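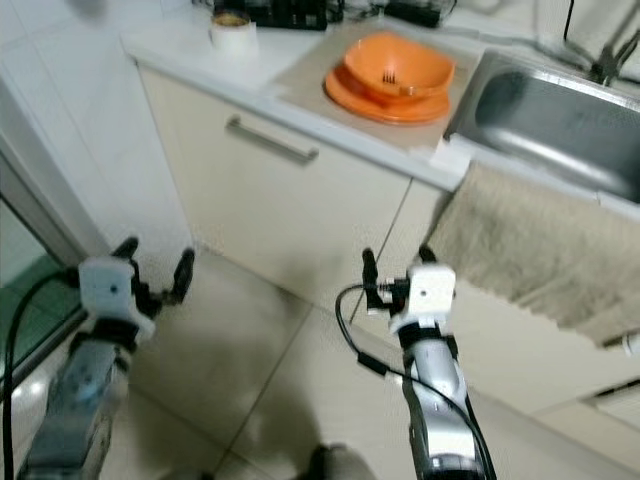 Bonding Two Rabbits, Week Six

September 2025

I said I would write this up once the rabbits were living together full time. They aren't yet, but they are close, and I have had enough messages about it that I would like to have one place to send people.

For anyone new, I have two rabbits. Tostico is a gray lop, a neutered male, and he has lived with me for four years. Sonano is a small brown female I adopted from the Tolcombe rescue this summer. Tostico's previous partner died in the winter. He was quiet for a few weeks, then he started following me from room to room and chewing the baseboards, which he had never done before. Jyoti Dubey, our vet, checked him over and found nothing wrong with him. She said he would probably do better with company and that I should give it some thought before the year was out.

Before they met

Sonano was spayed at the rescue, and we waited for her to heal and for her hormones to settle before trying anything. During that time they lived in pens next to each other in the spare room, with a gap between the two sets of bars wide enough that nobody could bite a nose. I swapped their litter boxes every other day. I also swapped blankets, but Tostico eats blankets, so that stopped.

For the first few days he thumped at night. She ignored him. Then he ignored her, and she spent her time stretched out along the bars on his side. I took that as a good sign, and the rescue agreed.

The first sessions

Everyone tells you to use neutral space, and in a small house there isn't much of it. Tostico has had the run of the downstairs since he was young. I ended up using the upstairs bathroom with a rubber-backed mat on the floor. Rabbits hate sliding around on tile and it makes them jumpy.

The first session was 11 minutes. She groomed herself in the corner by the tub. He sniffed the door. Then he walked over, put his head down flat in front of her and waited to be licked. She nipped him on the cheek and he ran behind the toilet. I ended it there, after a few calm seconds, so the chase wasn't the last thing either of them remembered.

The second and third were about the same. On the fourth he tried mounting her, and she spun around and pulled out a mouthful of his fur. I wore oven mitts for all of these and I recommend them. If two rabbits lock together and start circling you have to get your hands in there quickly, and a bite from a scared rabbit goes deep.

What went wrong in week three

Week three was a mistake and it was mine. They had done two sessions with no fighting, so I moved them to the hallway, thinking more room would help. The hallway leads to the stairs and Tostico considers the stairs his. He chased her the full length of it three times before I could get a dustpan between them. She had a small scratch on her ear, nothing that needed stitches, but she wouldn't come out of her hide box that evening except for a bit of cilantro.

I wrote to Yi-an So, who fosters for the rescue and has bonded a lot more rabbits than I have. Her answer was short. Go back to the bathroom, take three days off first, and feed them their greens together every time. She also told me to stop staring at them. I had been sitting on the edge of the tub leaning over them like a referee. Since then I bring a book and sit on the floor.

What seems to have helped

The greens made the biggest difference. I put one large pile down the first time, and that turned out badly, with Sonano lying on top of it. Two small piles a foot apart worked. After a few days I moved the piles together, and now they eat off the same stalk of parsley until they meet in the middle.

A big cardboard box with two doors cut in it also helped. It needs two doors. With only one, whoever is inside feels trapped and whoever is outside sits there guarding it.

I tried the car ride method once, with both of them in one carrier, around the block and home again. They huddled together, and then as soon as they were back in the bathroom they went right back to glaring at each other. Some people swear by it. I don't think frightening them did much for mine, and I won't be doing it again.

The cost, since people ask

The adoption fee was $50, which is very low considering it includes the spay. The rest was a second pen, another litter box, a vet visit for each of them and far more hay than I had planned for. I haven't kept all the receipts. The vet bill for the two visits together came to $707, most of it for Tostico's dental work, and he would have needed that anyway. So the new rabbit herself was not the expensive part.

I would still tell anybody thinking of a second rabbit to put some savings aside first. A rabbit with a blocked gut can easily run past $1000 in one night at an emergency clinic, and with two of them there are two stomachs to worry about.

Where we are now

They spend their days together in a pen in the spare room, which I cleaned with vinegar and rearranged so he wouldn't recognize it. At night I still separate them. She grooms him now, mostly his forehead and the bases of his ears. He has not groomed her back. He puts his head down and asks, she does the work, and then he falls asleep. Yi-an says that is normal and it may stay that way for good.

There is still some chasing in the morning before breakfast, but it is short and there hasn't been any fur on the floor for nine days. The plan is to try a full night this weekend with me sleeping on the air mattress next to the pen. If that goes well we will do a few more, and then start letting them downstairs together in October, one room at a time, with the stairs last.

I'll put up another post after the first night. A few of you asked about the hay rack with the slanted lid - it came from the rescue's yard sale and I don't know who made it. It has no label on it anywhere, and Tostico has already eaten one corner.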